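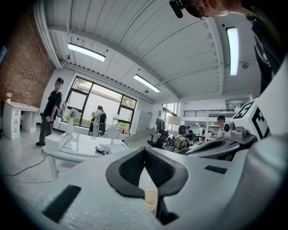

Karagiannis

Home Datasets Codebooks Contact
Search this repository Type a keyword Go

Kana Waiting Study, data card

The Kana Waiting Study is a diary dataset on how people feel when they must wait in everyday places. It contains 2,309 diary entries from 227 adults living in Ikthorpe and Feswood. Each entry describes one waiting episode: the place, the expected time, the time the person thinks has passed, and the mood at the end.

What is in the folder

entries.csv has one row per waiting episode.
people.csv has one row per participant, with age band, work status and the trait scales.
codebook.txt explains every variable and every missing value code.
scoring.R makes the scale scores from the raw items. Please run it before any analysis, because people.csv contains only the raw items.

How the data were collected

Participants kept a paper diary during two weeks in May. They were asked to write an entry after any wait that they noticed, at a bus stop, at the doctor, on the telephone and so on. We did not define a minimum length. The diaries were typed by two assistants, and 40 of them were typed twice to check the agreement. Differences were mostly in the free text column, where the handwriting was difficult.

Recruitment was by letter in Ikthorpe and by posters in Feswood. The two samples should therefore not be treated as equal in quality. The Feswood group is younger and has more students.

Measures

Mood is rated on four items, from 1 (not at all) to 7 (very much). Item 3 is reversed. Time pressure is one item with the same scale. Boredom proneness and patience were measured once, at the first meeting, and have the prefixes bp_ and pa_ in the file.

The variable felt_min is the subjective duration in minutes. Many people rounded to five or ten, so the distribution has clear peaks. We left this as it is.

Known problems

The actual duration (real_min) is missing in over 70 entries. In these cases the person did not look at a clock at the start. Code -9 means missing, and -8 means that the question did not apply.

Entries from the same person are not independent. Please use a multilevel model or another method which takes this into account.

Participant 118 has two diaries with overlapping days. Both are kept and marked in the column flag_dup.

Privacy

Names of shops, clinics and streets were replaced by a general word in brackets. Age is given only in bands. The free text is not in the public version, but it can be requested for research use through the contact page.

Share 3 Comments 0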